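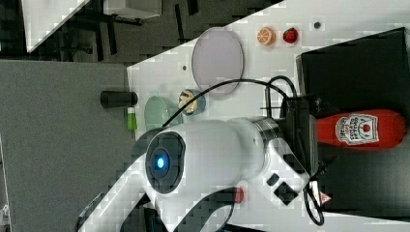 Chapter 2
Water in the Small Town

Every town must decide how it brings water to its houses and how it takes the used water away. In this chapter we study the town of Illey, which lies on a low hill above the Cemach river. Until the first pipes were laid, families carried water from two public wells, and in dry years the wells gave very little. The main pipe from Jesbridge is nearly 30 kilometers long and today serves 400 houses. We will first look at the source — the river and its springs — and then follow the water through the filter beds to the kitchen tap. Words in the margin are explained on page 180.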